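Posting notes on the returns bench at Vondari, where I do process engineering. We sort returned sporting goods and toys, and since September part of the sorting has been done by small arms. Several people asked what that did to the jobs. It's long, so I'll split it up.

Background. A returned item used to be picked out of a tote by a person, turned over, graded, and put on one of 4 shelves. The line handled up to 4000 items in a busy week. Picking and turning were the bulk of the labor. Grading takes a trained person a couple of seconds.

The plan from Fankhauser, our integrator, was that the arms would pick and present, and people would grade. On paper the grader never touches the item. In practice the grader touches plenty of items, but I'll get to that.

First thing that changed: where people look. Before, you looked at the item in your hand. Now you look at a gripper, then at the item, then at a screen. Graders reported sore necks in the first month. We lowered the screens and the complaints dropped off.

Second: maintenance moved to the floor. The arms are light printed parts and hobby-class servos. They are cheap to replace and they need attention. Waiting for a technician cost more than the repair, so the graders learned to do it themselves.

Shagufta Satti graded by hand for 9 years. She now runs the bench and wrote most of our check sheet. Her rule is to look at the cables before looking at anything else. A cable that snags on a joint gives you a bad pick long before it gives you an error.

Bench close-ups, arms and fingers:

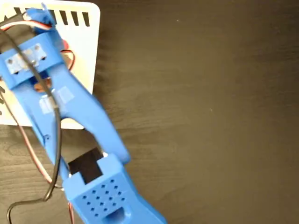
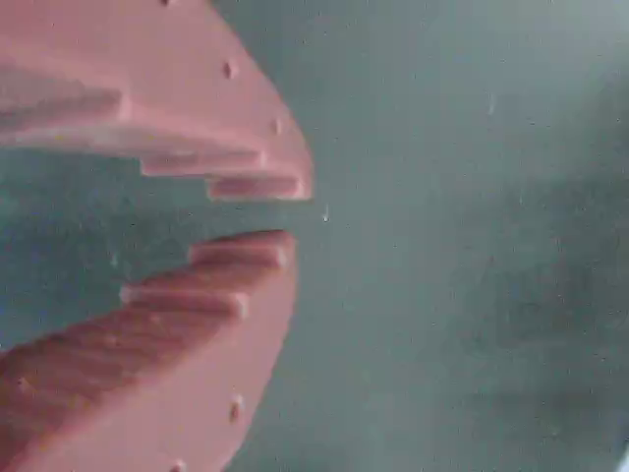
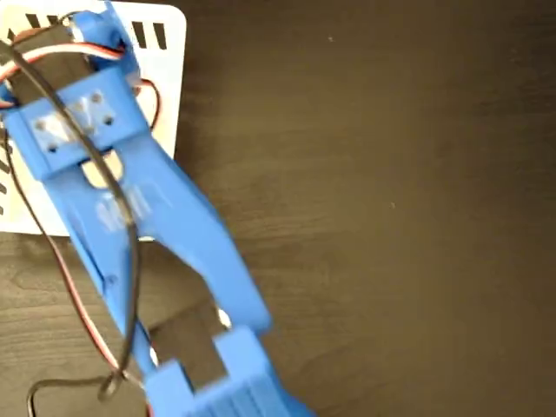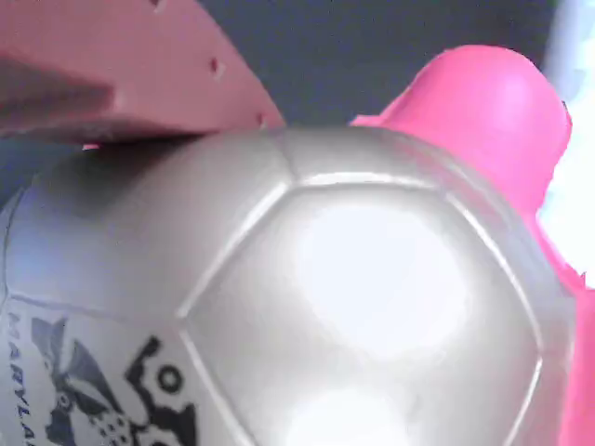 What the check sheet covers at shift start

1. Cables. Follow each one by hand from the base to the gripper. Slack is fine. A loop that can catch on a bracket is not.

2. Tape. We allow it as a temporary fix and it goes in the log. If the same spot is taped twice, the part gets reprinted.

3. Screws. Finger tight plus a quarter turn. Printed plastic strips easily and people coming from metal fixtures overdo it at first.

4. Finger faces. Wipe the steps. Dust collects there and smooth items slip.

5. One open and close with nothing in the gripper, then one with a ball. Balls are the hardest routine item we get. They roll, they are glossy, and the vision system dislikes glare.

The sheet takes nine minutes if nothing is wrong. Management first wanted it done before clock-in. It is paid time now. I'd put that ahead of any software change we made.

Third: the pace. With hand sorting, people set their own speed and evened it out over the shift. An arm presents the next item when it is ready. Graders said it felt like being interrupted all day. We added a foot pedal that holds the arm. Throughput fell slightly for a few weeks and then recovered. Grading errors went down and stayed down.

Fourth: headcount, which is what most of you asked about. The bench had seven people and now has four. The other three moved to the Sedinness building to work on repacking. One of them likes it. The other two have a longer commute and told us so, and the travel allowance does not fully cover it. I don't have a fix for that.

Pay. Graders who do the checks and part swaps moved up one grade. That took until the second quarter of operation — too long, in my view, given that they were doing the work from the first week.

What the arms still do badly: anything in a soft bag, anything with straps, anything wedged at the bottom of a tote. Those go to a person. It is about a fifth of the volume, and it is the awkward fifth, so the manual work that remains is harder per item than it was before. The old hourly target was written for the easy mix. We dropped it for manual picks.

If you are planning something similar, budget for spare printed parts and for training hours. We underestimated both. Fleleck, the scheduling tool we use, had no category for "operator doing maintenance," so for the first month that time showed up as idle. Check what your own system calls it before anyone starts reading the reports.

Next thread will cover the pedal wiring and the part swap log. The log is a paper notebook at the moment and I am typing it up in the evenings.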